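About Trulledetti

Trulledetti is a recipe testing kitchen and cooking school in Neston. We write, test and publish recipes for home cooks, and we teach short classes in the same kitchen.

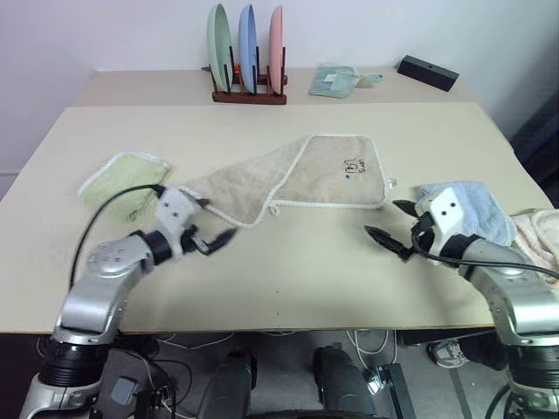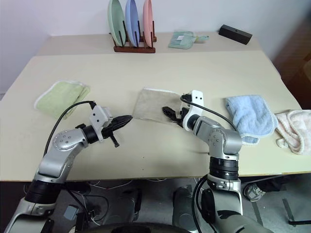 The archive currently holds 3,049 tested recipes. Each one is cooked at least twice, by two different cooks, on a gas range and on an electric one. Weights are given in grams first, with cups in parentheses. Oven temperatures are checked with a separate probe and rounded to the nearest setting found on a household dial.

A recipe that fails on either range goes back to its writer with the test sheet attached. Last year 269 were returned, most of them for baking times that ran short in smaller ovens.

Our first collection, Majimbun, covers steamed and filled breads. The second, Plutine, covers dried beans and other legumes, and includes soaking tables for hard and soft water. Both are revised every October. Corrections made between revisions are listed at the foot of the recipe concerned.

Classes run from September to May and last three hours. Topics are knife work, stocks, yeast doughs and preserving. Ingredients are included in the fee; aprons are not. Gift certificates can be used for any class with open places.

Questions about a recipe should quote the recipe number printed under its title.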